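2.3 Materials and surface wear

Worktops in shared teaching kitchens and craft rooms are cleaned far more often than those in homes, and the change in their appearance is usually judged by eye. We wished to know whether gloss readings taken with a hand-held meter would follow the loss of finish closely enough to replace visual grading. Three coatings were obtained from Drarkstead, all sold as matt and all in a pale grey shade. Panels were cut from a single sheet for each coating and left at room temperature before the first reading.

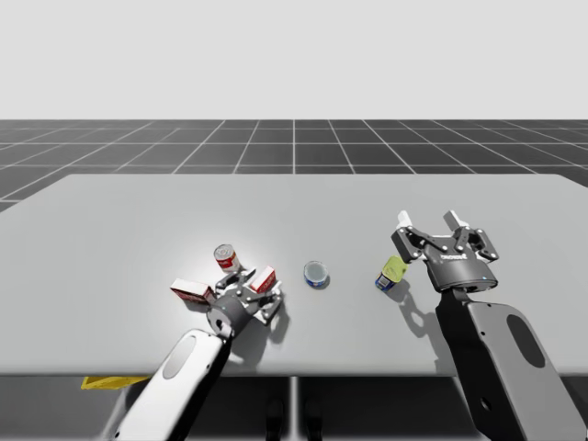
2.4 Cleaning schedule

Each panel was wiped with a damp cotton cloth under a fixed weight. One cycle consisted of a forward and a return stroke. The cleaning fluid (Ralix, diluted as directed on the container) was renewed at the start of every block of 1,000 cycles, and the cloth was replaced at the same time. Panels were then rinsed with tap water, dried with a clean cloth and left overnight before measurement. A control panel of each coating was rinsed and dried in the same way but was not wiped with fluid.

Readings were taken at 6 marked points per panel, with the meter turned through a right angle between the two readings at each point. The mean of the two was used in all later work. Points closer than a thumb's width to the edge were left out, as the coating tends to be thicker there – an effect already noted by the supplier.

2.5 Visual grading

Graders viewed the panels one at a time under diffuse light and gave each a score from 1 (as new) to 5 (finish lost over most of the area). They were not told which coating they were viewing or how many cycles it had received. Pale matt surfaces are hard to grade when lit from directly above, and the lamps were therefore placed to one side.

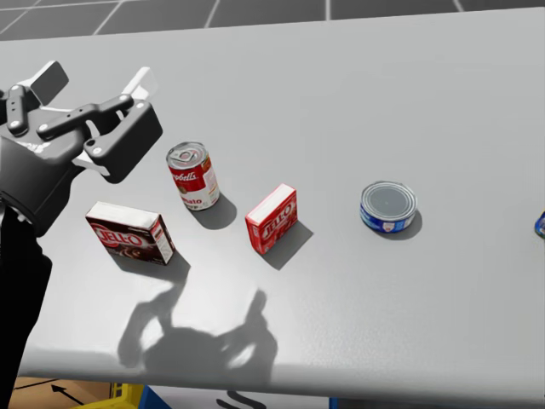 Figure 2. Pale grey table surface with the tiled floor beyond its far edge (rendered view).

The run was stopped at 2,960 cycles, when the cloth holder on the Brarar wear tester worked loose. Readings from the incomplete final block were kept, but are marked separately in the tables. Gloss rose with wear in all three coatings. This is the usual direction for matt finishes, in which the fine texture is flattened by rubbing, and it means that a worn area appears shinier than the area next to it. The visual scores rose in the same order as the gloss readings for two of the coatings. For the third, graders gave higher scores to panels with streaks, although the meter showed little change. 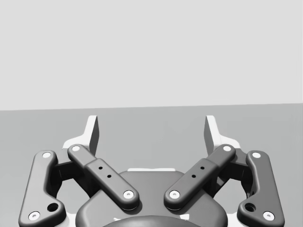
Should a streaked panel be counted as worn?
Under the scheme used in this study it should not, unless the streaks remain after a second rinse with clean water. Streaks that rinse away are residue from the fluid, and the panel should be graded again once dry.

Panels regraded under this rule are listed in the appendix with both scores. The first score was used for the comparison between graders, and the second for the comparison with the meter.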